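The planner should be allowed to say it does not know

I write motion planning software for a living, at Pandmont, and I want to argue for a thing that makes our demonstrations look worse. A robot program that works in homes should stop more often, and it should tell us in plain words why it stopped. At present most of our programs do the opposite. They always have an answer.

Let me explain how this happens. Our perception module gives the planner a list of objects. Each object has a box around it, a name and a number between zero and one. The planner, which we call Koivisto inside the company, throws away everything with a low number and believes everything else completely. After this point the doubt is gone. An object with a score just above the limit is treated as solid and certain as the floor. The trajectory that comes out is smooth and looks very confident, and the person who watches it has no way to see that it was built on a guess.

On a clean table this is mostly fine. The factory people taught us to think this way and I do not blame them, their parts are gray and lie on a belt. But a living room is full of printed fabric. A duck can be a plush toy on the back of the sofa, and a duck can also be a drawing on a cushion. For a detector trained on photos from the internet, both are ducks, and it is quite proud of both. The depth data should settle the question, and often it does, but the depth on soft things is poor at the edges. So you get a planner that wants to pick up a picture.

Last February I went through 342 failed grasps from our test rooms in Fultcombe. It took me much longer than I had promised to my manager. In 165 of them the control was good, the inverse kinematics was good, the fingers closed exactly where they were told to close. The place was wrong, or the object was not an object. In our bug tracker almost all of these were written down as "grasp failure", and so for months we had been tuning the grasp controller. I tuned it myself. I made the closing speed slower, then faster again, and I wrote a long comment in the code to justify it.

My proposal is not very original. The uncertainty should travel with the object until the last moment, and the planner should have a third result beside "success" and "failure". In our branch we call it "unsure". When the result is unsure, the arm moves the camera to a better place and looks again, and if it is still unsure after 5 views, it gives up and writes a sentence to the log. I insist on the sentence. An error code would be shorter, but a sentence is read by the person who cleans the data, by the tester, and even by the sales colleagues.

There are objections, and I take them seriously. The first is time. A second look costs us 300 milliseconds for the perception alone, and then the movement of the arm comes on top of it. The colleagues who are responsible for cycle time were not happy, and they have a point when the job is to empty a container in a warehouse. In a home I think a person forgives a slow arm much sooner than a wrong one.

The second objection is more interesting. Some people tell me that all of this will disappear, because learned policies go from image to movement directly and there will be no list of objects and no planner to be honest or dishonest. You take a gripper in your hand, you record many people reaching into boxes and drawers, and the network learns what a cushion is without ever having a word for it. I like these systems. I have collected such recordings too, and my wrist remembers it. But the question stays the same. A policy also always gives an answer. It gives you the next position of the fingers whether the input is familiar or completely strange, and it does not raise its hand. If anything, the need for "unsure" is greater there, and the tools for it are weaker.

The replay viewer is where I would start, if someone gave me one month. Ours is called Rellside and it shows the camera image, the joint angles and a green line for the plan. The line is always green. I asked if it could become thinner where the scene model is weak, and I was told that this would confuse the customers. Perhaps it would. I think the customers are confused already, when a green line ends in the middle of a printed rainbow.

So I keep my branch alive and I merge the main line into it every morning. The test I care about most has a patchwork cushion in it, with an open box in front, small toys inside, and many cheerful faces printed all around.

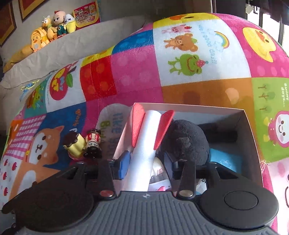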